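The Tall Room at Neltora: Gallery

Posted November 16, 2023, by Silvan Moser

I have been going on about this room to anyone who stands still long enough, so it was high time it got a page of its own. We moved in last March and I still look up every single time I walk through the door.

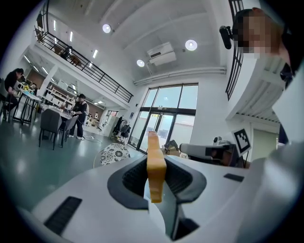 The Neltora building went up in Plivstead in 1931 as a seed warehouse, and for most of its life the tall part was stacked with sacks right up to the roof. Total floor area is 2088 square feet if you count the mezzanine, and you really should count the mezzanine!

Height and white paint
We argued over color for weeks. Seraina Frei, who drew up the plans, wanted white on everything from the start, and I was holding out for something warmer (I had a whole folder of mustards and clay pinks). She won, and I'm so glad she did. With a high ceiling, white just keeps going. Even on a gray afternoon the place feels like it has the windows open.

The railing
My favorite thing in the building. Plain black upright bars, evenly spaced, nothing fancy about them, and against all that white they look like a drawing. There was talk of glass panels. I'm very happy to be living without the fingerprints.

Round lights
These are the recessed ones in the ceiling, and they do most of the work in the evening. We tried them a shade cooler first and everybody looked like they had the flu, so back they went. The bulbs in there now came from Skikport and I'd buy them again tomorrow. Changing one means borrowing the big ladder from next door, so we wait until the neighbors are in a good mood.

Lights under the mezzanine
Slim linear ones, set in a slanting row. I thought they'd be an afterthought and now I'd fight for them. The space under a mezzanine can turn into a cave so easily, and this was the part of the plan I worried about most. Seraina sketched the diagonal on the back of a delivery note, and that note is now in a drawer with all the other paperwork I refuse to throw out.

The green door
Pale green, in a white wall. So I did get a color in the end! The name on the can was Hayat, and it took three sample pots to land on it, each of them a tiny bit too minty. People ask about this door more than anything else in the building. If you're trying to match it at home, go one shade lighter than you think you want and look at it by lamplight before you buy the big can.

Pipe and air conditioning
Yes, you can see both of them, and yes, we could have boxed them in. The quote for that was more than we spent on all the paint put together. The long pipe along the back wall is white like everything around it, and I've grown fond of having one good straight line up there. The air conditioning unit is white too. In July I'd have happily painted it gold and put flowers on it.

Louvers
The slatted white grille took longest to choose, believe it or not. I like the thin parallel lines so close to the bars of the railing, white stripes and black stripes. Dusting them is a Saturday job with a soft paintbrush and the radio on.

Still on the list
A long shelf for the mezzanine, a proper doormat, hooks by the entrance, and something for the echo, which is wonderful when you're singing and less so on the phone. Seraina has ideas about felt. I'm pushing for curtains, in mustard.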